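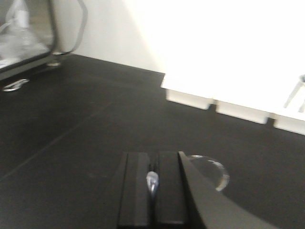 Figure 6. A clear, dome-shaped piece and a smaller, pale bluish one.

3.2 What people keep

I went into the Medorham survey expecting tidy answers, and I didn't get them! We had 1,719 replies about household clutter, and the bit I kept going back to was the small see-through stuff (Figure 6) - odd lids, caps, bits of old lamps. Man-lok Shek and I read 600 of the replies aloud to each other in October, and "it might come in handy" was easily our favourite.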